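Guides > Fimalel Two-Arm Station > Section 6: Right arm stops in the middle of a box task

Section 6. Right arm stops in the middle of a box task

Revised June 29, 2021, by Maricruz Zepeda

I wrote the first version of this section in a bad mood, after an afternoon of the right arm quitting on me with the box between the grippers and the fault line reading "wrist load high." I swapped the gripper. I re-taught the pick. I blamed the carton! The trouble was the gripper cable, which was lying on the tabletop and dragging every time the arm moved left. So if you have that same message, start with this section before you take anything apart.

What you'll probably notice first:

- The right arm stops partway in and the left arm waits for it.
- The fault clears when you reset it, then comes back a few runs later.
- The gripper closes a little high or a little to the right of where you taught it.
- The cable has a shiny or scuffed stretch on its underside.

You may only get one of these. I had the fault for days before I noticed any scuffing, and I had to go looking with a flashlight to find it.

CAUTION: Don't reach in between the arms to move a cable while the drives are on, even if both arms look parked. A stopped arm with its fault cleared can start moving again as soon as the program picks up. I've done it, I got a knock on the wrist, and I'd rather you didn't.

6.1 Make it safe

1. Press the stop button and wait for both brake clicks. The left arm is a bit slower than the right on ours.
2. Turn the drive key to OFF and take the key with you. Put it in your pocket, please (not on the table).
3. If a gripper is holding something, support the part with your hand before you open the gripper by hand.
4. Write down the fault line exactly as it shows on the pendant. Resetting wipes it, and you'll want it later.

6.2 Find the drag

Leave the arms where they stopped. I know it's tempting to send everything home and start fresh, but once the arm is home the cable has moved and you've lost your best clue.

1. Start at the gripper housing and follow the cable with your fingers, all the way down to where it leaves the table.
2. Feel for any place where it goes tight, rubs an edge, or lies under something.
3. Lift the slack gently. If the gripper shifts even a little, the cable is pulling on the wrist.
4. Do the same on the other arm. The left one is shorter and tidier, with its loop up over the wrist, but a tight loop can pull too.

The spot to worry about is the close approach, with one gripper on each side of the open carton. On the right arm the cable comes off the gripper housing and makes a long run down across the tabletop toward the near corner, with a thinner blue-and-black one beside it. The farther left you teach that gripper, the more of that run it has to pull along.

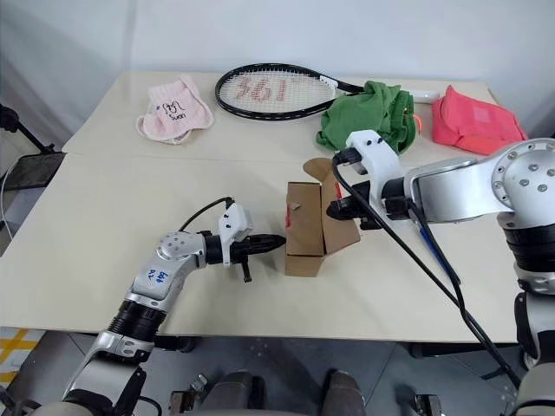

Babatunde Bako wrote in to say he'd had the very same fault on his station, and he'd cured it by raising the wrist load limit. Should the guide just tell people to do that? I'd say no. Raising the limit does make the message go away, but the cable keeps pulling, and now the arm will also push harder on anything else it meets, including you. He wrote back later that he'd put the limit back to 3 and fixed the cable, so we're friends again.

6.3 Re-route the cable

1. Loosen the strap clips along the upper arm. Leave the one nearest the shoulder alone.
2. Feed slack back toward the gripper until you can turn the wrist by hand through its whole taught range without feeling a tug.
3. Bring the rest of the cable up along the arm and clip it every 10 inches or so you can reach comfortably. Soft straps only. Zip ties bite into the jacket, and then you get to read Section 8.
4. Keep the thinner cable in the same clips, but don't twist the two together.
5. Check that the carton flaps can't catch the cable. Stand them all the way up and look from both sides.

NOTE: If you bought the Lâm cable sleeve, slide it on before step 3. I put mine on after and had to undo every clip.

6.4 Test it

1. Clear the space between the arms and step back behind the floor line.
2. Key on, speed down to the slow setting, no carton. Run the approach 3 times and watch the cable, not the gripper.
3. Run it again with an empty carton, flaps open.
4. Go back to normal speed only if the wrist load stays flat through the close approach. A small bump when the gripper touches cardboard is fine. A slow climb while it's still in the air means the cable is dragging somewhere, so go back to 6.2.

Re-check the clips after 1,000 cycles, or sooner if you change to a bigger carton. Mine had slid down the arm by then (the Budico clips did, anyway; the ones in the station kit held on better).

If the fault comes back with the cable hanging completely free, stop using the right arm and call us. Have the fault line you wrote down, the wrist load limit and your carton size ready. Please don't open the wrist cover yourself. There's a spring under it, and it goes a long way.

Costmont Support | Contact us | © 2021 Costmont | Back to top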